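Textile Flächen I: Grundlagen der Musterwiederholung

Skript zur dritten Einheit, Wintersemester

In der letzten Einheit ging es um Bindungsarten. Jetzt folgt der Druck, und zwar zunächst die Frage, wie ein Motiv über eine beliebig lange Stoffbahn fortgesetzt wird. Die Drucktechnik selbst (Rotationssieb, Flachsieb, Digitaldruck) kommt in Einheit fünf.

1. Begriffe

Rapport: die kleinste Einheit eines Musters, die sich ohne Lücke und ohne Überlappung wiederholen lässt. Angegeben werden immer Breite und Höhe in Millimetern, Breite zuerst.

Motiv: das einzelne Bildelement, zum Beispiel eine Blüte oder ein Zweig. Ein Rapport kann ein Motiv enthalten oder sehr viele. Motiv und Rapport werden in Klausuren regelmäßig verwechselt.

Fond: der Grund, auf dem das Motiv steht. Er kann gefärbt, bedruckt oder rohweiß belassen sein.

Ansatz: die Stelle, an der zwei Rapporte aneinanderstoßen. Ein sichtbarer Ansatz gilt als Fehler, außer bei Bordüren.

2. Versatzarten

Beim geraden Rapport liegen die Einheiten wie Kacheln neben- und übereinander. Das ist rechnerisch einfach, erzeugt aber schnell Zeilen und Spalten, die man aus einigen Metern Abstand deutlicher wahrnimmt als das Motiv.

Beim Halbversatz wird jede zweite Spalte um die halbe Rapporthöhe verschoben. Die meisten Streublumen für Tischwäsche und Bettwäsche sind so angelegt. Drittel- und Viertelversatz kommen vor, wenn das Motiv stark gerichtet ist.

Beim Spiegelrapport wird die Einheit an einer oder beiden Achsen gespiegelt. Für Ranken ist er beliebt, bei Beeren und Blüten wirkt er leicht steif. Spiegelachsen nie durch die Mitte eines auffälligen Motivs legen.

3. Florale Streumuster

Streumuster sollen zufällig aussehen und sind es nicht. Man arbeitet in der Regel mit wenigen Grundmotiven, die gedreht und in der Größe leicht verändert werden. Stiele und Blätter verbinden die Motive oder füllen die Zwischenräume. Der Fond bleibt hell, wenn das Tuch im Gebrauch ruhig wirken soll.

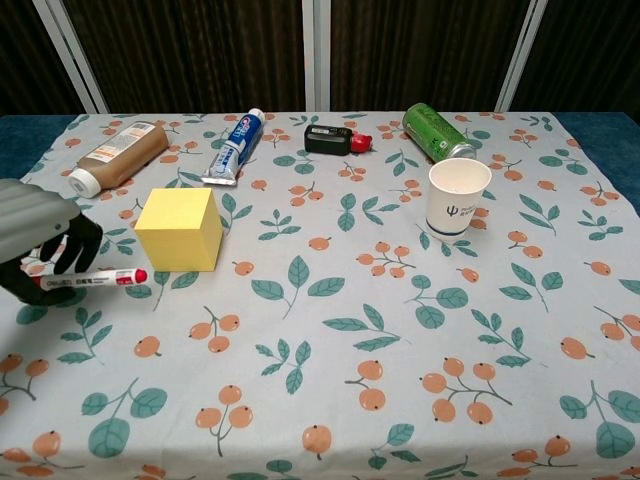
Abb. 1: Beerenmotiv mit Stielen und Blättern auf hellem Fond, Tischdecke

Bei Farben mit starkem Kontrast zum Fond reichen kleine Motive. Orange und Blaugrün liegen im Farbkreis weit auseinander und heben sich gegenseitig; ein Braunton für die Stiele nimmt etwas Schärfe weg. Für den Siebdruck bedeutet jede weitere Farbe ein weiteres Sieb, also höhere Kosten vor dem ersten Meter.

4. Rechenbeispiel

Der Entwurf »Oda« der Weberei Ulard hat eine Rapporthöhe von 164 mm. Gedruckt wird eine Bahn von 2000 mm Länge. 2000 geteilt durch 164 ergibt 12,2, es passen also zwölf volle Rapporte auf die Bahn. Zwölf Rapporte messen 1968 mm, es bleiben 32 mm Rest. Dieser Rest wird im Saum untergebracht, je 16 mm an beiden Enden.

Für die Kurzbahn von 1200 mm gilt: sieben volle Rapporte, 1148 mm, Rest 52 mm.

5. Häufige Fehler

Gassen: helle Streifen, die durch den ganzen Stoff laufen. Prüfen, indem man mindestens drei mal drei Rapporte nebeneinander ausdruckt und von weitem ansieht.

Nester: Stellen, an denen sich dunkle Motive häufen. Sie fallen im Einzelrapport kaum auf.

Falsche Skalierung: Am Bildschirm wird fast immer zu groß entworfen. Ausdruck im Maßstab 1:1 ist Pflicht.

6. Aufgabe bis zur nächsten Einheit

Entwerfen Sie ein Streumuster mit Halbversatz, höchstens vier Farben einschließlich Fond. Rapportbreite frei, Rapporthöhe so, dass sie in 1000 mm ohne Rest aufgeht. Abzugeben sind der Einzelrapport und ein Ausdruck mit drei mal drei Einheiten. Wer mit Papier und Schere arbeitet, gibt den Klebeentwurf mit ab.

Muster zum Vergleich liegen in der Mappe »Kendton« in der Stoffsammlung. Die Mappe »Bovell« ist bis Januar ausgeliehen.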